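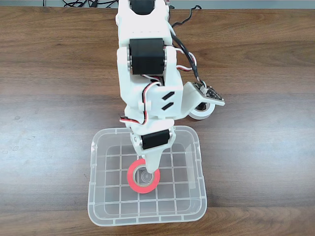 DOOLAN, February 16, 2022

Review: Bestex phone holder for the car, with vent clip and suction base

In my state the rules about phones in cars became more strict, and in March the higher fine will start. A driver may touch the phone only when it is fixed in a holder, and only one time, for example to accept a call. Before, I kept my phone in the cup place between the seats and looked down at it for the map. My cousin did the same and she received a ticket for $322 at a red light. She was standing still, but the officer explained that a red light is also driving. After this story I decided to buy a proper holder.

I bought the Bestex in the auto parts store on the road to Dano. I paid for it myself. I have used it for six weeks in a small hatchback, mostly for the way to work and two times for a long trip.

In the box you receive the holder, a clip for the air vent, a suction base with a short arm, one round sticky plate for the dashboard and a paper with instructions. The paper is printed very small. The drawings on it are good enough, so I did not need to read much.

I tried first the vent clip. It goes on in a few seconds and it holds well on horizontal vents. My phone is rather heavy and has a thick case. On a smooth road there was no problem, but on the old bridge the whole holder turned down slowly, and at the end of the bridge my map was looking at the floor. I tightened the ring behind the clip and it became better. In winter there is another thing to know: the heating blows directly on the back of the phone. After half an hour the phone was quite hot and the screen became darker by itself. I closed this vent and then my right hand was cold.

The suction base is much better in my opinion. I cleaned the windshield low on the left side, pressed the base and closed the lever. It has stayed there for four weeks and fell only once, on a morning with hard frost. Please check where your state permits it. In some places you cannot put anything on the windshield, or only in a small area in the corner, and an officer can stop you for this too. If you are not sure, use the sticky plate on the dashboard. I have not tried the plate, because I do not want a mark on the plastic when I sell the car.

Putting the phone in is easy with one hand. You push it against the back and the two sides close. For taking it out you press a button below. The button is stiff, and in gloves I sometimes press it two times. My phone fits with the case on. The phone of my husband, which is wider, fits only without the case.

What I do not like is the noise. On bad asphalt there is a small clicking sound from the arm. I put a piece of felt in the joint and now it is quieter, but it is not gone. Also, the charging cable has no place to go. It hangs in front of the radio.

I compared it in the store with the Bomon, which costs almost double. The Bomon has a longer arm and a metal joint, and it feels more solid in the hand. For a truck or a van, where the windshield is far away, I would probably take that one. For my small car the Bestex reaches well enough.

One more point about the law, as many people ask it in the reviews on the store page. A holder does not make everything permitted. You still cannot write messages or watch a video when you drive, also if the phone is fixed. Put the address in before you start. I do this now in the driveway, and I also switch on the setting that hides messages. In six weeks I have missed nothing important.

The guarantee is one year, with the receipt. I wrote to the company to ask about a spare suction base and they answered after three days that it is sold separately.

I give it four stars from five. I take one star away for the clicking and the cable. If you only have round vents, do not buy it for the vent clip, it does not fit there.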